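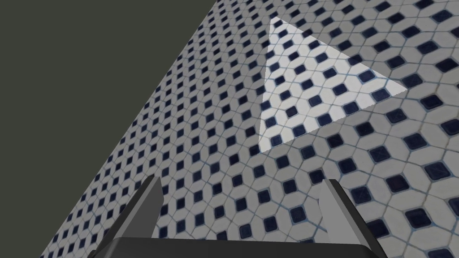 Wrist camera, fingers open, tile ahead.

Most of what I do on the Rivholm cell now is upkeep. The cell only exists in the simulator. It has one arm, one parallel gripper, one camera on the wrist, and a bathroom to work in. People assume that a simulated robot doesn't need looking after, and I assumed it too when I took it over in April. Then I spent most of that month chasing a camera that was mounted slightly wrong.

I'm writing down how it is set up today so that I have one page to go back to, and so Ho-yin Lai can stop answering the same four questions from me.

The parts

The gripper model is called Grastia. We didn't draw it. It came as a package with a base, two fingers and a file of joint limits, and I have changed very little in it. The fingers are driven as a pair, so there is one command for both and they should always be the same distance from the center line. When they aren't, something is wrong in the joint file, and that is the first place I look.

The camera is fixed to the last link of the arm, behind the gripper and looking out past the fingers. The base of the gripper should show along the bottom of the picture and both fingers should stick up into it. If I can't see the base at all, the camera is too far forward. If the base takes up a big part of the view, it has slid back. I check this with my eyes before I check any numbers, and it catches more than the numbers do.

The room is a separate file. It has the tile, the wall things and the rack. I keep the room and the robot apart so I can swap either one without touching the other. For a while they were one big file and every small change to the room meant loading the arm again and hoping the camera had stayed put.

What went wrong with the camera

The mount is six numbers, three for where it sits and three for which way it points. When the arm package was updated, the last link got a new origin. The six numbers stayed the same, but they were now measured from a different spot. The arm still moved fine. The gripper still opened and closed. The only sign was that the fingers sat lower in the view than they used to, and I had no saved picture to compare with, so I argued with myself about it for days.

Ho-yin found it by reading the two versions of the link file next to each other, which took him one evening. I had tried to fix it by nudging the camera until the view looked right, and I got it close enough that grasps near the middle of the reach worked. Out at the far end they missed. Out of 78 test grasps, 16 failed, nearly all of them far from the base of the arm. I should have plotted that earlier than I did.

The fix was to put the mount numbers back to what they were and add the origin change as its own line, with a comment saying where it comes from. Next time the package changes I only have to look at that line.

Light and tile

The octagon tile is a hard thing to judge distance on. Every piece of it looks like every other piece, and when the camera is at a low angle the far rows shrink down to dots. I kept it anyway. A plain gray room is too easy on the vision side, and we had already found out that things which worked in the gray room stopped working on tile.

The light is worth a check too. There is a hard-edged bright patch on the floor in the picture at the top, a triangle where the white tiles are close to washed out. The navy ones still stand out fine inside it. I leave lighting alone during a run and only change it between runs. If I change the light and the mount in one go I can't tell which one made the difference, and yes, I know this from doing it.

The rack

The rack is what the arm reaches for, and it is the fussiest thing in the room. From the wrist it looks like two thin dark rods with wooden dowels crossing them, on the same wall as the portrait. Thin rods are trouble for contact. If the physics step is too long, a finger can be on one side of a rod in one step and on the other side in the next, with no contact reported in between. I shortened the step for this room only. It makes everything slower and I have accepted that.

The portrait is there as clutter. It's a painted man with a red beard, on his side from where the camera sits, and the white border around him is useful to me. It's a big clean edge. When I want to know if the camera has rolled, I look at that border before I look at anything on the rack.
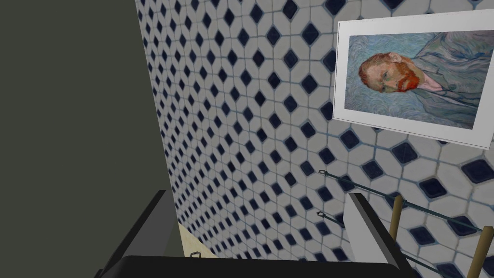
What I check before a run

This list has grown slowly. It takes a few minutes and I do it in this order.

Load the robot without the room. Open and close the fingers all the way, twice. Watch both of them. If one lags, stop and go to the joint file.

Load the room. Move the arm to the start pose and save one picture from the wrist camera. Put it next to the saved one from the last good run and flip back and forth.

Look at the base of the gripper along the bottom. Look at the tips of the fingers. Look at the edge where the tile ends and the dark surface starts. Those are enough to catch a shifted mount.

Drive the arm in toward the rack slowly, fingers open, and stop short. Check that the contact log is empty. If it has entries with nothing touching, a collision shape is too big. Posetti, the viewer we use, can draw the collision shapes over the model, and I turn that on for this step and off again afterward - it slows the viewer to a crawl.

Write down the package versions. I skipped this for weeks. I don't skip it now.

The saved pictures are kept in a folder named after the Ng bench, where the machine that does the rendering sits. There are 753 of them at the moment. I have not sorted them and I'm not going to. The file names have the version in them and I can search for that.

Things on the list that I have taken off again: checking the wrist joint zero (the package does it on load), and reloading the textures by hand. Both were left over from an older version and neither has found anything in months.

The close view

The close view matters more to me than the wide one. At that range the fine parts are only a little bit of the picture, and a small camera error is enough to lose them. The pin with the loop on its end is the one I go looking for. It is thin and dark and sits against white tile, so if it's drawn at all I can find it. When I can't find it, the view has usually been saved at a lower size than it should be, and the setting for that is in the camera file, two lines under the mount.

I also look at the pale block by the right finger. It has flat faces and a plain color, so the shading on it is easy to read. If its faces all come out the same gray then shadows have been turned off somewhere. That setting lives in the viewer and it resets when the viewer is updated. 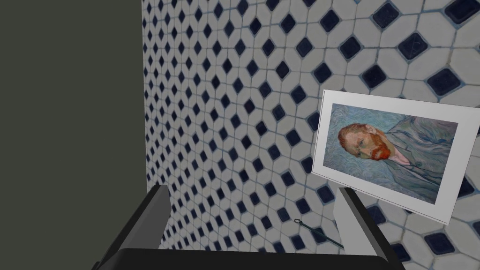

Kulsoom Satti
Posted 22/05/2026 in Workbench notes

A few loose ends that came up after I wrote the rest.

Ho-yin read the draft and says the step length should be set on the rack and left alone for the room. He may be right. The simulator lets you ask for finer contact on a single object, and I had not tried it. I'll make a copy of the room file and run the same grasps both ways. If it holds up I get some speed back.

He also wants the finger tips to have their own friction value. At the moment they take whatever the rest of the gripper has, and he thinks that is why some grasps slide before they settle. I'm less sure. I'd like to fix one thing at a time, and the step length comes first.

I was asked whether the mount should be measured again from a real arm. We don't have this arm on a bench, only the model, so there is nothing to measure against. The mount numbers come from a drawing. If that ever changes I'll do the whole thing over.

The comment line about the link origin is in the shared copy now. If you pulled the cell before that, your camera is off by the same amount mine was. Pull it again and save a fresh start picture before you run anything.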